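Halliday House, Ustance Road
Winter walk-through, common areas and craft room
Checked by: Effie Lennox
Date: 19 January 2020

Marks: OK, FIX, or SEE COMMENT. Last year's sheet also had a mark for FINE I GUESS. It has been retired.

1. Front entrance
Door closer: OK
Mat: FIX
The left corner curls. It was taped in October, and the tape now curls too. Please buy a mat.

2. Stairs and handrails
Upper rail: OK
Lower rail: FIX
Two brackets wobble. If you lean on it with confidence you will lose some.

3. Smoke and CO alarms
Hallway: OK
Kitchen: SEE COMMENT
Works very well. Works during toast. Rozália Pintér asks that people stop taking the battery out and leaving it in the fruit bowl. Move the toaster to the far counter and leave the alarm alone.

4. Craft room, storage
Shelf anchors: OK
Liquids labeled: FIX
Anything poured out of its original bottle gets a label with the contents and the date. "Blue stuff" does not qualify, and neither does "NOT blue stuff." Containers with no label by the next walk-through go out.

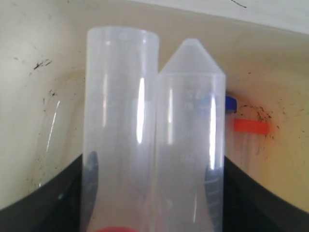 5. Fire extinguishers
Hall unit, tag 763: OK
Kitchen unit: FIX
Gauge is in the green, but the pin seal is missing and there is a coat on it. The Clirnon people can reseal it on their next visit. The coat has been hung up.

6. Craft room, work surfaces
Table legs: OK
Hot tool rest: SEE COMMENT
The Brusum glue gun has a stand. The stand is in a drawer. The gun, when I visited, was lying on its side on a magazine — unplugged, I'll give you that.

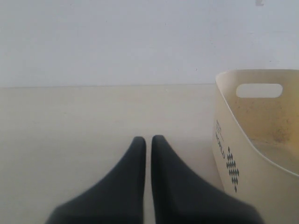

Cutting tools go back in the rack at the end of a session, blades closed, and the mat goes on top of the cabinet. A pale, plain tabletop like this one shows every nick, so go and get the mat first. Refinishing was quoted at $400 and I would like to spend it on the handrail.

7. Electrical
Outlets: OK
Extension cords: FIX
One runs under the rug to a second one, which runs to a lamp that has an outlet right behind it. Plug the lamp in there.

8. Exits
Back door: FIX
It opens nearly all the way, then meets a bicycle. Move the bicycle.

Recheck items 1, 2, 4, 5, 7 and 8. Sheet goes back on the clipboard by the boiler, with the pen.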